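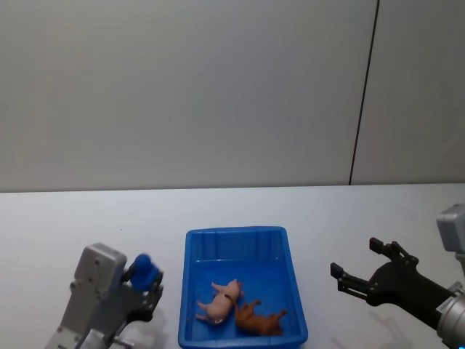

Onu cell, setup and upkeep notes
Maintained by Aníbal Lobo, Avenen

Covers the two-arm tabletop cell used for the Setatden tray recordings: 1,628 episodes, toy animals and small objects moved in and out of a blue tray. Policy code is in the Rovum repo.

Start of shift
Home both arms, then open and close each gripper 6 times with nothing in it. If a finger sticks, stop and check the screws before recording.
Wipe the tabletop. Put the tray between the arms.

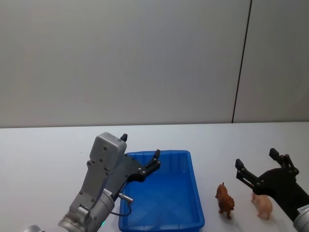
Cables
Leave enough slack at the wrist connector for a full turn. Tighten the connector by hand only.

Every 200 episodes
Check all finger screws and mounting plate bolts. Redo the zero offset on both grippers. Write the values in offsets.txt, left arm first.

Known problems
26 episodes from October have a bad left gripper offset. They are listed in exclude.txt and the loader skips them.
Right gripper reports closed a little early after a cold start. Run the open and close cycle again.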